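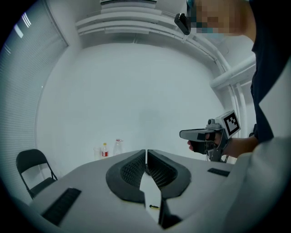

Unit 6. Recovering gripper trajectories from hand-held demonstrations

The method in this unit learns a manipulation policy from demonstrations recorded with hand-held grippers, with no robot present during collection. Each demonstration has to be turned into a sequence of gripper poses and jaw openings before training. Pose comes from two sources: visual-inertial tracking on the gripper camera, and detection of the printed fiducial marker on the cube mounted on top of the tool. The gripper camera has a very wide lens, so its own two fingers fill much of the near view while the table, the bottles and the opposite gripper with its marker cube all stay visible past them. This gives a direct estimate of the relative pose between the two tools, independent of drift in either track.

6.1 Notation

Let W be the world frame, L and R the left and right gripper frames, and H the frame of the head camera. T(A,B) is the rigid transform taking coordinates in B to coordinates in A. The relative pose used by the policy is T(L,R) = inverse of T(W,L), times T(W,R). If both world tracks drift separately, the error in T(L,R) grows with the length of the episode. A cube detection in any one camera bounds it again.

6.2 Head view

The head camera sees both cubes whenever the hands are low and in front of the body. It is used for alignment between tracks. It is not a policy input in the baseline.

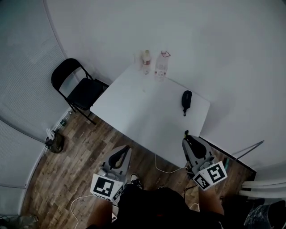

Why put markers on a cube when one flat tag would be cheaper?
A flat tag is lost as soon as the wrist turns it past a steep angle to the camera. With a cube, another face usually comes into view as the first one leaves, and two faces seen together remove most of the flip ambiguity in the single-tag pose solution.

6.3 Filtering

Juhász and Helmy use a 15-frame window. Within the window, a cube detection is accepted if its reprojection error is under 2 pixels. Rejected detections are dropped, never interpolated. Episodes with a gap of more than 40 frames between accepted detections are marked and left out of the bimanual set, though they may stay in the single-arm set.

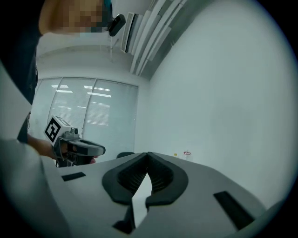
Lens calibration limits the accuracy of the cross-view estimate. A pinhole model with radial terms fits the center of the image well and fails toward the rim, where the error in bearing is largest. In the gripper view the ceiling vents bend into arcs and the other tool's cube sits well off to the left, so a detection there depends on the part of the lens model that is hardest to fit. Use the fisheye model from Unit 4 and take calibration shots with the board near the rim.

6.4 Result on the Cimska set

400 episodes, bottle placement, two hands. Perron and Bahrami trained the same policy twice, with and without the cross-view correction. The corrected version made fewer early closes on the second bottle. Single-arm performance did not change, as expected, given that T(L,R) does not enter there.

Reading for April: Jakab's calibration notes, sections 1 and 3.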